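Home | Notebook | Bench layouts | Materials | Archive

Print this page | E-mail this entry

Rendell room, long table
February, started 8:30 a.m.

Relaid the kitchen set on the long table. Old paper was torn along the front and had a grease mark that kept showing through, so off it came. New run of brown paper from the Madura roll, one piece, pulled tight and taped underneath. Took almost 15 minutes, mostly getting the creases out.

Went back to the Jellmont order of things with two changes:

- Plates stay in the rack, yellow in front, pale blue behind. Gray-blue one goes flat on the table by the basket. It was in the rack last time and the rack felt crowded.
- Corn in the wicker basket, both cobs. Tried them straight on the paper first and they rolled.

Grid storage box is on the left again with the wooden board over the top. Pink tape at corners, please leave it on. The tall white container sits on the board. I would like it somewhere lower eventually, but there is no good spot for it yet.

Toaster oven at the far end. Checked the gap between it and the wall: 10 cm. Stasiv sheet asks for 8, fine.
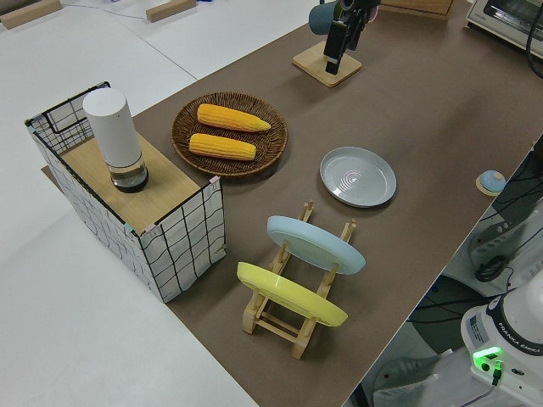 Long table after relaying, corn in basket, two plates in rack.

Still to do:
Wipe the rack slats, the bottom ones feel sticky.
Order more brown paper. By my tape there is 30 ft left on the roll, enough for a few more changes.
Find the other basket. Last seen on the shelf by the sink, not there now.
Ask whether the small blue knob on the wooden disc stays by the right edge or goes back in the drawer. Left it out for now.

2 comments | 0 shares

Print | E-mail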